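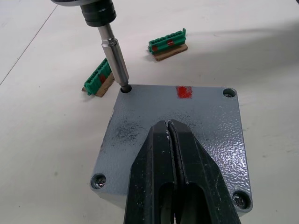
Clokirness Project Box, gray hammered finish. Three lid screws in, top left corner still open.

Clokirness Small Project Box with Four-Screw Lid
Item 1753
Sold by Clonau Parts & Enclosures
Page updated 2024-06-24

If you have ever finished a little circuit, been terribly pleased with it, and then left it sitting bare on the bench for a year for want of something to put it in, this is the box we would hand you across the counter. The Clokirness is a small, plain, gray metal enclosure with a flat lid and a screw in each corner, and we have been fond of it for as long as we have carried it. It goes on a shelf, under a desk or at the back of a model railroad and gets on with things.

The finish

The paint is the old-fashioned hammered kind, with little dimples all over that catch the light when you tilt it. People either grew up with this finish on their grandfather's test gear or they have never seen it before, and both groups seem to like it (the second group tends to run a thumb over it for quite a while!). It does pick up dark scuffs if you handle it a lot, especially on the lid. A soft damp cloth with a drop of dish soap takes off most fingerprints. Please don't use a scouring pad – it will flatten the shine on the high spots and you won't get it back.

There is a small red mark near one edge of the lid. We suggest you pick a side of your project for it and stick to that, so the lid goes back on the same way around every time you open the box up.

The lid and its screws

The four screws are silver with a Phillips recess, and each one sits down in its own counterbored hole, so the heads don't catch on a sleeve or scratch whatever you stack on top. A long bit is a real help here, and a narrow one even more so. You can certainly do the job with a stubby hand driver, but your knuckles will be brushing the lid the whole way, and on your second or third box you'll start eyeing the longer bits in the drawer.

Our own way of closing one up goes like this. Set the lid on, start all four screws by hand, and give each a couple of turns before you tighten any of them. Then go across the corners, top left to bottom right, top right to bottom left, and snug them down gently. With a powered driver, use the lowest clutch setting you have and let it stop by itself. The threads are cut straight into the body and they are good threads, but they are small, and a strong drill will chew through them before you've noticed anything is wrong.
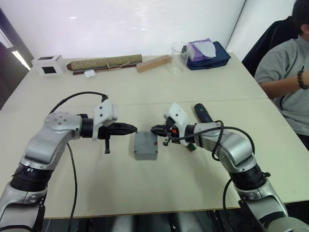 The box closed up on the work table, with a screw at each corner.

What fits inside

We get this question more than any other, so let's be generous with the answer. The Clokirness was drawn up for the small sort of hobby board, the narrow kind with rows of pins along its length, with enough room left for a short bundle of wire and perhaps a switch. Measure your board with everything plugged into it. A pin header with a connector pushed on stands a good deal taller than the bare header, and we have had more than one box come back to us for exactly that reason.

Bear in mind too that the box is metal, inside as well as out. Put your board up on standoffs, or lay a sheet of insulating card beneath it, and check that no cut leads are poking down toward the floor of the box. If your project talks over a radio link, you'll want the antenna outside.
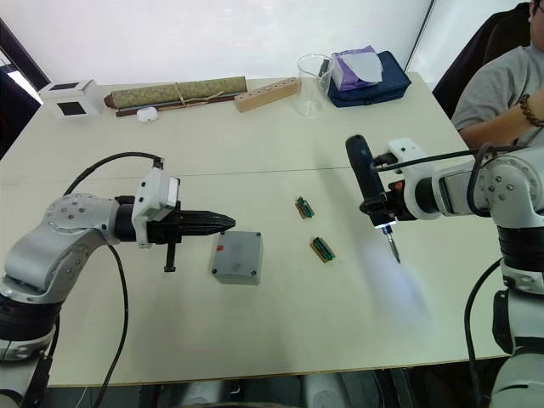
It's worth doing a dry run before any drilling. Clear a good wide patch of table, put the box in the middle, lay your boards out beside it in the order they'll go in, and think about where each cable wants to leave. Mark your holes on masking tape instead of on the paint, which keeps the hammered finish from chipping around the edge of the cut, and drill from the painted side with something solid backing the wall. The walls are 3 mm thick, so start with a small pilot hole and go slowly. A step drill makes a nicer round opening than a twist drill in the larger sizes.

In the package

One box body, one lid, four lid screws. Boards, standoffs and cable grommets are sold separately. Our Jirkoteo grommet set (item 573) goes nicely with this enclosure, and the Nogueira standoffs (item 401) are the ones we reach for ourselves.

Spare screws and lids

Screws roll away, we know. If you lose one, write to us with the item number from the top of this page and we'll put a few spares in an envelope for you. Replacement lids can be ordered by themselves, although the gray varies slightly from one paint batch to another, so a new lid on an old body may not match perfectly in strong light.

Questions before you buy

Olumide Adebisi looks after enclosures for us and is very happy to talk through whether your project will fit. Send him the length, width and tallest point of your board, plus a quick sketch of where the connectors are if you have one. A drawing on the back of an envelope will do fine, and he usually answers by the next working day.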